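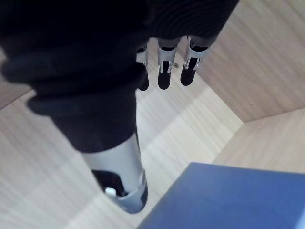
Katalin Boros wrote to us after the first edition that her operators kept squeezing harder and harder in the glove, although the hand had already closed as far as the task needed. She asked that this section say more clearly how the fingers follow the person. We have rewritten steps 6 to 11 with her remark in mind.

Section 4. Teaching a pick from a wooden compartment by remote control

4.1 What you will do in this section

You will wear the control glove and guide the Sornau hand down into a compartment, close it, and bring it up again. The robot records your movement. Later it uses many such recordings to learn the task. One recording is called a "pass" in this manual.

Please read the whole section one time before you put on the glove. The steps are short, but some of them must be done without a long pause between.

4.2 Before you start

You need:
the control glove, charged
the foot pedal, connected to the base unit
a compartment fixed to the table (see Section 3)
one object for teaching
a second person near the stop button, for the first day of work

CAUTION: Do not put your own hand into the compartment while the pedal light is green. If an object must be moved, release the pedal, wait for the light to become amber, and only then reach in.

4.3 Preparing the hand

1. Check that the fabric sleeve covers the palm and the wrist. It may lie in folds, this does no harm. It must not hang over the fingertips or over the thumb.

2. If the sleeve has slipped down, push it back towards the wrist with two fingers. Do not pull at the lower edge, the knitting becomes wide and will slip again the next day.

3. Wipe the black fingertip pads with a dry cloth. Do not use alcohol.

4. Look at the end of the thumb. Keep the opening there free from dust and threads. Do not put a tool or a pin into it.

5. Open the wrist camera view on the screen. In this view the thumb is much nearer to the camera than the fingers and looks much bigger. New operators often believe that the thumb is already touching something when it is still well above it. Compare with the side camera until you are used to it.

4.4 Making one pass

6. Put on the glove and hold your hand open and relaxed for 3 seconds. The base unit takes this as the zero position. If you make a fist at this moment, all the later movement will be wrong and you must begin again from this step.

7. Press the pedal and keep it pressed. The light becomes green and the hand follows you.

8. Move the hand over the compartment with the fingertips pointing down. Come from above, never over the side wall at a low height.

9. Lower slowly. When the fingertips are near the floor panel, stop and look where the walls meet the floor. The corner is the best reference for depth, the wood grain is not reliable because strong light makes bright bands across it.

10. Bring the fingers and the thumb to the two sides of the object. Close your own hand gently. The robot hand stops to close when it feels resistance, also if you continue to squeeze. More force from you does not give more force at the fingertips, it only makes the recording less clean.

11. Lift straight up, wait a short moment, and lower the object on the place you have chosen for it. Open your hand fully before you move away.

12. Release the pedal. The screen asks "Keep this pass?". Choose Yes or No.

NOTE: Choose No if you hit a wall, if the object turned in the grip in a way you did not want, or if you were talking with somebody and lost attention. A small hesitation is no reason to throw a pass away.

4.5 How many passes

For one object in one compartment, 181 passes were enough in our own tests at Conholm. The complete set which is delivered with the Rurkura software contains 2,256 passes with different objects, and you may add yours to it. Change the position of the object a little after each pass. If it stands always on the same place, the robot learns the place and does not learn the object.

Take a rest after some 4 passes in the first hour. The arm becomes tired earlier than one thinks, and a tired arm shakes.

4.6 If something is not right

The fingers follow but the thumb is late: the glove is too loose at the thumb. Tighten the strap and repeat step 6.

The hand presses on the floor panel: release the pedal. Do not try to lift with the glove first. Press Raise on the base unit.

The wrist camera view is partly dark: the sleeve has moved in front of the lens. Go back to step 2.

The pass is not saved: see Section 7, Storage and file names.

Text of this section: Gizella Vida. Checked on the machine by Ottó Takács, 8th October.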